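Waxing for the Trernia sprint — is anyone else this excited?

skatelegs
Three days out and I can't stop looking at the start list! The new loop at Trernia has that long drag up from the bridge and then it drops straight into the range, so everyone's going to arrive with their pulse through the roof. I've done the climb myself (very slowly, on borrowed skis) and I could barely stand at the top, never mind shoot. Iwasaki for the win, I'm calling it now.

popinjay_targets
Tsutomu Iwasaki is brilliant on a flat course but I don't see it here. Look at Pretis: clean prone, then 2 misses standing, and both came after the big climb. Onishi all day for me.

skatelegs
Pretis was blowing a gale though! Half the field missed in standing. He was still second fastest on skis and he was grinning like mad in the mixed zone. I just love watching him go uphill, he makes those tiny quick steps and never seems to look at anyone else. 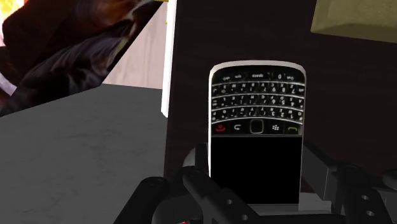
Old-style handset with a proper keyboard, upside down

Nunness_Nordic
Kohei Onishi shoots too slowly. There, I've said it. Lovely rhythm, but he takes an age over the first shot and on a sprint course you don't get that time back.

popinjay_targets
He takes an age and then he hits it. I'd have that over a penalty loop every time. Were you watching at Okabe? Dead last to leave the mat in his group, cleared all five, and he'd caught them again by the second bend.

Nunness_Nordic
Okabe was hard, fast snow and he had great skis. If it's mild on Tuesday the bottom half of that loop will be like porridge and the heavier lads will suffer.

bibnumber41
Can I just say how good it is to have a sprint to argue about again? I'm going with my sister, we've got standing tickets by the last bend before the range. They reckon 2,000 people along the course, so get there early if you want the fence. Does anyone know if you can walk across to the penalty loop once it's started?

skatelegs
Yes, there's a footbridge! It gets packed after the first ten starters so cross before then. And bring something to sit on, the bank is all ice by lunchtime. So jealous, have a wonderful day! 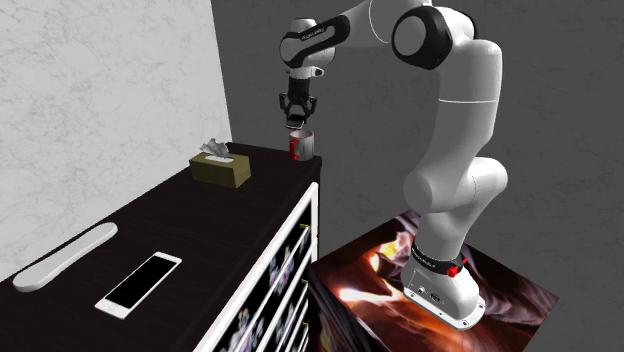
Robot arm above a small mug on the dresser

bibnumber41
Brilliant, thank you! Flask and foam mat it is. I'll shout for both of them and upset everyone equally.

popinjay_targets
Shout louder for Onishi. Early start number would help him too if it warms up.

Nunness_Nordic
On that we agree. If he draws an early bib I'll put him in my top 3, but I'm still having Iwasaki ahead of him on ski speed.

skatelegs
Welcome aboard! Draw's out tomorrow evening, I'll post the numbers when I see them.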